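Talk notes - student robotics club, project night
15 min slot, keep it to 12, leave room for questions

Start

Hi, thanks for having us. Say who we are. Club meets after last bell, started the two-arm project in July when the building was quiet. School side is Mosholm, parts money came from Winodis. Thank both, don't forget like last time.

One line pitch: teaching two arms to tidy a table. Sounds small. Is not small.

Ask room: who has cleaned up a kitchen with another person in a small kitchen? Hands. OK so that's the whole talk, bumping elbows.

Why two arms

Year before we did one arm, stacking blocks. Worked fine, got boring by winter. Everyone wanted something that looked like a real chore. Bottles, a bin, a bag in the bin. Bags are the hard part, come back to this.

Two arms = two people driving at first. One person each. You have to talk the whole time. "I'm going left." "Wait." "OK go." Younger members were better at this than the seniors, mention it, gets a laugh.

Name: the project is called Plerkus. No it doesn't stand for anything. Don't spend time on it.

How we train it

We drive it by hand, record the run, do it again. And again. 992 runs so far. Let that number sit a second.

Not all good runs. We kept 110 out of the first batch, tossed the rest, mostly because drivers were still learning and the motions were all jerky. Garbage in garbage out, old saying, still true. Second batch much better.

Rule we made: before every run, move stuff. Different spots, bottles swapped, some standing some lying down. If you set it up the same every time it just learns the one layout and falls apart when you nudge something. We learned this the slow way. Two weeks lost.
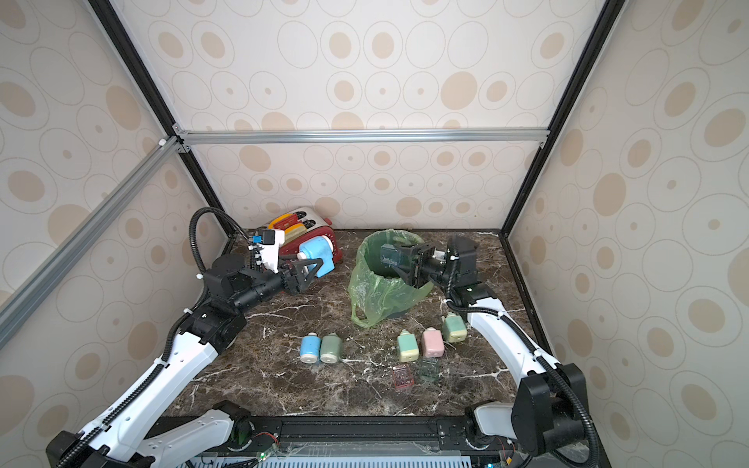 The bag. OK. Soft things are awful. A bottle is the same shape every time you pick it up. A bag is a diffrent shape every time, and you can kind of see through it, so the cameras don't love it either. Early on the fingers would snag and pull the whole thing up. Fix was boring: go in slower, open the fingers less, come straight back up. Don't oversell this, it still snags.

Small bottles tip. Come in from the side, low. If you come from above you knock the neighbor over.

Arms hitting each other: happend twice, both times in the middle of the table. No damage, loud noise. Now we have a middle zone and only one arm gets it at a time. Written on the whiteboard in red.

Numbers people will ask for

Don't quote a success rate tonight, test runs aren't finished. Say so plainly and move on. If somebody pushes, tell them come see us at MacPherson, that's the regional, we'll have it by then.

What we'd do different

Label runs the same day. We had a folder called "new new final". Do not do this.

Shorter driving turns, people get sloppy and don't notice.

Write down the camera settings before someone bumps them!!

What's next

Tying the bag shut. Probably too hard for this year, but everyone voted for it.

Close

Sign up sheet by the door. No experience needed, we need drivers and people to label runs. Snacks at meetings. Questions, then help stack chairs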